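Games Corner: the ball and the bottle

Thank you to everyone who wrote in about steady-hand games after Friday's supper (we do love your letters!). Gerd Rieger's favorite needs only a small bottle and a ball that will sit on the cap.

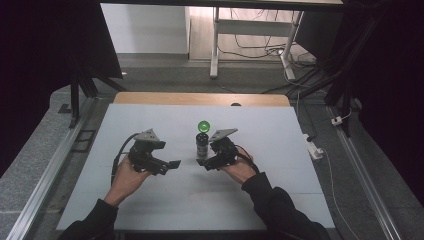

Green ball on top, steady hands on either side.

Any little container from the kitchen will do, so do have a rummage at the back of the cupboard before you buy a thing.

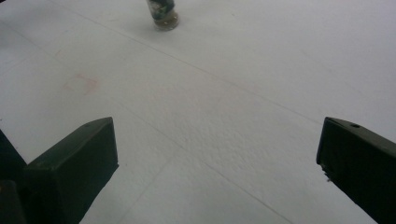
A small glass jar on the white tabletop.

Spice jars are lovely for this, and a full one feels nice and solid, I always think.

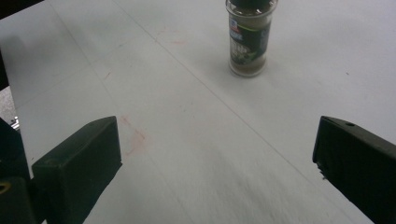
Skurnley, November. Games night starts again this month, so bring a jar and come along!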